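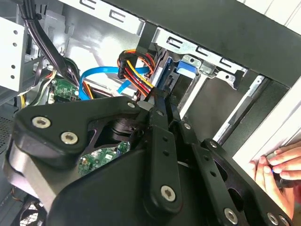
Figure 2. Gripper inside an open desktop case, with a hand at the right edge of the opening. Note the blue SATA cable and the multi-colored power bundle.

Week 9: Shared benches

Reading: Baloch, chapter on Lilteo, up to the section on pay grades.

Lilteo takes in used desktop computers and strips them for parts. Before the change, each worker opened a case, pulled the cables and drives, and sorted everything at one bench. The plant in Trosirness had 46 people doing this. In July it handled 3,501 machines.

After the change the job was split. The arm does the reaching and pulling. The worker steadies the case, frees latches and decides what comes out next. Loose wiring is still the hard part – no two cases are routed the same way.

What Naheed Baloch found in her interviews:

Wrist and thumb complaints went down. Complaints about waiting went up.
Experienced workers missed choosing their own order of work.
New hires learned the bench faster but knew less about the machines. Several could not name the parts they sorted.

Vernon McIntyre, a shift lead, asked for workers to rotate back to hand benches one day a week. Management agreed to a trial – on the day shift only.

For the seminar: bring one page on who should set the pace at a shared bench. Compare with the Birkar case from last week.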